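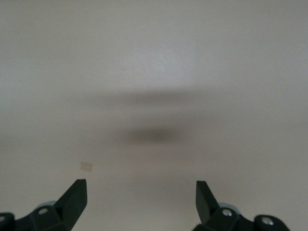 Figure 3. Soft-edged shadow on a plain off-white surface, with a darker core slightly below center.

4.2 Do votes track technical merit?

Work on developer forums often treats the score of a post as a stand-in for its quality. We doubt this, at least for threads that compare front-end frameworks. Chmielewska and Pietrzak pulled 3323 comments from the Vosinitz board, all posted in July, and kept the 427 that made a claim a reader could check: a bundle size, a build time, a breaking change between releases. Of these, 234 were backed by a link or a code snippet. Backed claims did score higher on average, but the gap nearly closed once we controlled for how early the comment was posted.

Earlier work on the Pisoswood archive reports a much stronger effect. We could not reproduce it. The authors dropped every thread with fewer than 40 replies, and long threads on that board tend to be the ones moderators had already cleaned up. A filter like that removes most of the badly argued comments before anyone measures them — hardly a fair test of whether voters can spot them.

The Clendach ranking model has a related problem. It was trained on votes and then judged on how well it predicted votes, so its high accuracy says little about whether the top answer is right. Szczepańska, the only board in our set that hides scores for the first six hours, shows a weaker link between posting time and final score. That fits our reading, though the board also requires users to confirm an email address before voting, and we have no way to separate the two rules with the data at hand.

We therefore report vote counts in Section 5 as a measure of attention only.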